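Pinzas, muñecas y una encimera: galería de pruebas de julio

¡Por fin subo esto! Llevaba semanas prometiéndolo en la lista de correo y siempre se me cruzaba otra cosa. Lo que hay en esta página sale de la comparativa que estamos haciendo Zuweira Amissah y yo entre pinzas para el mismo brazo, todo en simulación de momento, con la cocina de Zornville (así se llama nuestra escena, no me preguntéis por el nombre, lo puso ella). Las candidatas son tres: la Dakirex de dedos paralelos, la Dindier, también paralela pero con más apertura, y la Krajčí, que es adaptativa y pesa lo suyo.

Las reglas son sencillas. Mismo controlador para todas, misma velocidad de aproximación y siempre desde arriba. Cada pinza hace 280 intentos con los objetos repartidos de otra manera en cada uno, y si en 30 segundos no ha levantado nada lo damos por fallo y a otra cosa. Al principio dejábamos más tiempo, pero la Krajčí se quedaba meneando los dedos sobre la encimera como quien busca las llaves en el bolso y la tanda se nos iba a la madrugada.

De los cacharros de cocina os cuento poco porque dan poca guerra. Los cuencos se agarran por el borde y listo. Las cucharas ya son otra historia, sobre todo tumbadas, que con dedos rectos hay que bajar casi hasta rozar el mármol. Y luego están los muñecos, que metió Zuweira a última hora y que me han dado más quebraderos de cabeza que todo lo demás junto.
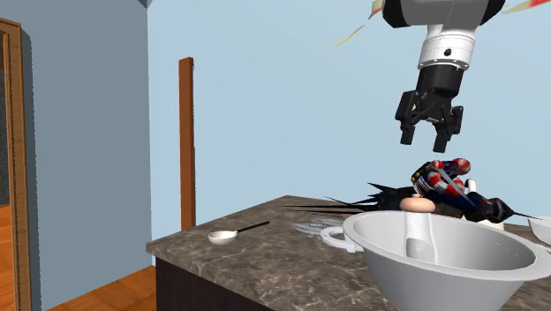

El problema con ellos es la malla de colisión. Si usas una envolvente convexa, un pelo de punta se convierte en un bloque macizo enorme y los dedos chocan con aire; si la descompones en piezas finas, la física se arrastra y el contacto tiembla. Acabé simplificando el pelo a mano y dejando brazos y torso con más detalle, que es por donde de verdad quieres cerrar la pinza. ¡Una tarde entera peinando muñecos! Mi madre estaría orgullosa.

Con eso arreglado, las dos paralelas se portan bastante parecido. A mí me gusta más la Dindier porque perdona si llegas un poco torcido; Zuweira prefiere la Dakirex, dice que el modelo es más limpio y que los dedos estrechos se cuelan mejor entre cosas amontonadas. La Krajčí sigue en cuarentena hasta que encuentre unos valores de fricción que me crea. Los que venían con el modelo son optimistas, por decirlo suave, y no quiero colgar una tabla que luego tenga que retirar.

Me falta repetir la tanda con la cámara en la muñeca, porque hasta ahora la posición de los objetos se la damos hecha al planificador y así cualquiera. En cuanto la tenga amplío la galería. Si alguien ha peleado con mallas de pelo y tiene un truco mejor que el mío, que me escriba, por favor, que quedan 2 muñecos más en la carpeta y los dos llevan melena.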